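[hollmont-kitchens] Re: New end panel doesn't match the old wood

Posted by Su-chen Choi, March, 7:40 a.m.

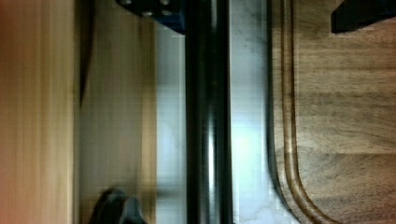 I went through the same thing two years ago with our Hollmont cabinets, so I'll answer the color question first and then get to the gap. New wood next to old wood is going to look wrong for a while, and how wrong depends on what's already on the old piece. Ours had been oiled by the people before us and had gone dark. A grainy orange-brown surface side by side with a smoother pale beige one is about as hard a pair as you can get, and staining the pale one until it matches is not where I would start. I'll say why further down.

> On the list last night, dkr wrote:
>
> We replaced the end panel next to the stove after a leak under
> the sink. The old doors are the original Hollmont ones, and as far
> as I know they have never been refinished. The new panel is from
> Athumani Lumber and was sold to us unfinished. Standing next to
> the old wood it looks almost white in the evening and a bit better
> in the morning.
>
> I have three questions. Should I stain the panel to match or just
> oil it and wait? There is a gap between the panel and the door
> that is 6 mm at the top and closes up to nothing at the counter.
> Is that the panel or the door? And has anyone used the Cuvell oil
> on something that gets wiped down every day?
>
> The shop that did our counters quoted $1,073 to replace all the
> doors on that wall so that everything matches. I would like to
> avoid that.

Start with the gap. A gap that is wide at the top and goes away lower down means two pieces that aren't parallel. It doesn't tell you which one is off. Put a level on the edge of the panel, then on the cabinet side behind the door, then on the edge of the door itself. Write the results down on a piece of tape and stick it to each piece. I didn't do this and ended up adjusting the hinges on a door that had been straight all along.

If the door is off, the hinges will probably take care of it. On the older Hollmont hinges the front screw moves the door side to side and the rear one moves it in and out. Give the top hinge half a turn, close the door, look, and go again. Don't touch the bottom hinge until you have run out of travel at the top. If the screw turns and nothing moves, the plate has come loose inside the cabinet and needs to be tightened before anything else you do will count.

If the panel is off, take it down and look at the floor end. Ours was sitting on a lump of old tile adhesive under the toe kick. I scraped it off with a paint scraper and the panel dropped into place. I have also seen a panel cut out of square, but that's easy to check with a framing square before you put it back up. If it is out, Athumani will recut a panel if it hasn't been finished yet, or they did for us. Call before you oil anything.

A gap of 6 mm is too much to fill. Caulk will crack there and collect grease, and you said this is next to the stove. Get it down to the thickness of a couple of playing cards and leave it open. The door needs a little room in the summer.

On the color. I tried stain first, on scraps, and I would not do it again. I had a can called honey and a can called golden oak and tried each alone and then mixed. The honey was too yellow. The oak looked close when it was wet and went gray under the topcoat. I got one scrap that was a good match at the kitchen window and looked pink under the range hood light. Old wood that has darkened on its own doesn't look the same from every side, and stain does. When the new piece gets darker over time, the stain is still under there, and you end up too dark.

What worked was oil and waiting. I sanded the new panel with 120 and then 180, wiped it, and put on one thin coat. The first coat alone takes away a lot of the chalky look. After that it darkens by itself. The first few months were the fastest. By the end of the first year visitors had stopped asking about it. It still isn't the same color as the old doors and I can find the line right away, but I know where to look.

Two things will speed it up. Keep the shades open on that side. And don't hang a towel over the panel, or tape a calendar to it, or lean a cutting board against it in the same spot every night. I had a pale rectangle from a board for most of a year. It did catch up after I moved the board.

The other way to go is to bring the old doors back toward the new one. I did this with a single door to see. After sanding, it was much lighter than I expected, lighter than the new panel in places, and the grain looked flatter. It is also a lot of work. The edges are easy to sand through if your doors are veneer. Look at the top edge of one with a flashlight before you start. If you see layers, leave the sander in the garage.

About Cuvell. I have used it on the doors, the end panel, and a shelf. It holds up to a damp cloth and dish soap. It does not hold up to the spray cleaner with the orange cap that everybody seems to have under the sink, which left a dull patch by the handle. A new coat fixed that. Plan on doing the area around the handles twice a year and the rest whenever it looks dry. A small can will do nearly 50 square feet, and that is much more than you have there. Don't buy the big one. It skins over once it's been opened and you'll be straining it through an old stocking.

Lay the rags flat outside to dry before you throw them out. I know this gets said on the list every time, and I'm saying it again.

For the counter edge, where the panel meets the top, I don't know what you have. If it's a Bultholm counter like ours, there's a lip underneath that catches on the panel when you slide it in from the front. Go in from the side. If you can't get in from the side, take the stove out. It took me most of an afternoon to accept that I had to take the stove out, and then it was ten minutes of work.

I would not spend the $1,073. If the doors are sound, it's a lot of money to fix a color difference that will mostly fix itself. If you decide later that you can't live with it, the doors will still be for sale. Another thing people on this list have done is to put something dark between the two woods, a strip or a post painted black, so the eye doesn't compare them directly. I haven't tried it on the cabinets. I can say that a glossy black upright between two kinds of wood does pull your eye to itself first, and after that the difference in color matters less. You would have to wipe fingerprints off it, though.

If you go that way, set the strip with the door open and then close the door slowly on a piece of cardboard. You want to find out that it rubs before the paint is scratched. Satin will show less than gloss. Fasten it to the panel and not to the door.

So the order I'd do it in is: level on everything, hinges or floor end, get the gap down, sand the panel while it's loose, oil both faces and all the edges, let it dry for two nights, put it back. Oil the back even though it faces the cabinet. Ours was done on the front only the first time and it cupped toward the stove.

Could you tell us what the level says? And whether the door sticks when the dishwasher has been running. If it does, then some of that gap is going to move around during the year, and I would leave more room than I said above.

Su-chen

Comments

pantry_shelf: Agree on the oil. We stained ours to match and now the "new" panel is the darkest thing in the kitchen.

mlt: Which screw is the in and out one on the hinges with the plastic cap? Mine don't look like what you describe.

Su-chen Choi: Pop the cap off with a butter knife. The screw under it holds the arm to the plate. Loosen it a little, slide the door by hand, and tighten it again. Those don't have a separate in and out screw.

mlt: Got it, thanks. Cap is now somewhere behind the drawers.

dkr: Level says the panel is fine and the door leans. Half a turn on the top hinge took care of most of it. Will sand and oil when the weather lets me open a window. Doors do stick a little with the dishwasher on, so I'll leave the extra room.

Recent on this list

Toe kick came loose behind the dishwasher
Bultholm counter, seam opening near the sink
Where to buy the older Hollmont hinge plates
Cuvell oil: how long before you can put dishes back
Drawer fronts, swapping knobs for pulls and filling the old holes
Range hood light too yellow, what bulb are you using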